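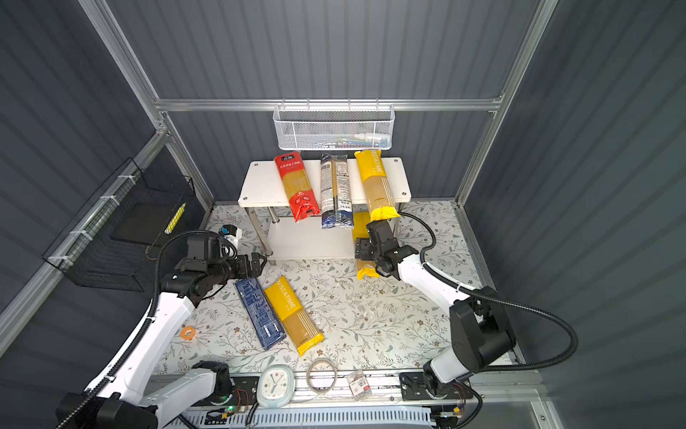

*Fig. 1. Cell during the pasta task, both arms working, right gripper at the lower shelf board.*

## Rules we worked to (Plestent cell, January)

Started from the Moradi lab checklist, cut it down to 11 rules. Most are boring. The ones that mattered:

- One arm per shelf board at a time. Other arm waits over the table.
- Hands out of the enclosure while the arms have power. Even for a dropped bag.
- Hoses need slack at the wrist, check the loop before every run.
- Front rail is not storage. We broke this one constantly. Clock, tape, little packets, all of it should of been off the rail.
- Log every stop, even the dumb ones.

Results: 1,229 runs started, 1,080 kept. The rest thrown out for a rule break or a missing log entry, no excuses accepted.

Open problems. Rule 4 (package ends past the board edge) is too vague, needs a max overhang in mm. We never agreed on one. Also 2 rules contradict eachother when a bag sits right under another bag, see appendix. Forkedlow team gets the revised list next.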